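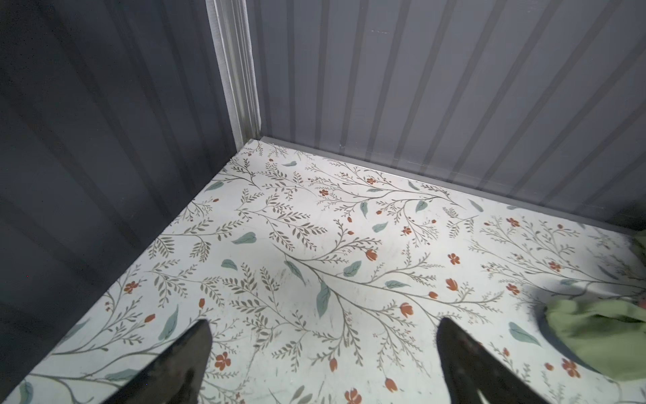

Wrist view, back left corner, fingers open, green cloth over on the right

Cell walkdown, Arabzadeh bench, 1/29/23
Checked by: Catinca Crăciun (me!)
Second signature: Ghazal Salehi

1. E-stop reachable from both sides of the bench - OK
Pressed it from each side, arm dropped out both times. The left one is a bit of a stretch for shorter folks, so I'd love to see it moved closer.

2. Speed limit set for hand loading - OK
Pendant said 80 mm/s and so does our rule sheet. Please don't bump it up to finish early, I will find out.

3. Gripper fingers, tips and inner faces - OK
No chips that I could feel. Wiped them down anyway (power off, folks).

4. Floor liner - WATCH
I really like the leafy one with the little orange flowers, but it has faint scuffs and light scratches, mostly toward the middle. Fine for now. Our rule is to swap it when a fingernail catches, and mine didn't.

5. Corner trim and bottom edging - OK
Some fine scuffing low down on the corner strip. Pushed on it with my thumb and nothing moved.

6. Lighting inside the compartment - FIX
The left wall sits in deep shadow and the corner at lower left goes nearly black. Setareh has a spare lamp from the Tastton job - can we try that? Ticket 329 is open.

7. Soft items listed on the job card - FIX
The cloth wasn't written on the card. I added it in pen, but the card needs a proper reprint so the next shift has it too.

8. Guard door switch - OK
Opened it 4 times, stopped 4 times.

Open items: 2 (numbers 6 and 7). Fatemeh has the lamp, I've got the card. Recheck both before the arm goes back to full speed.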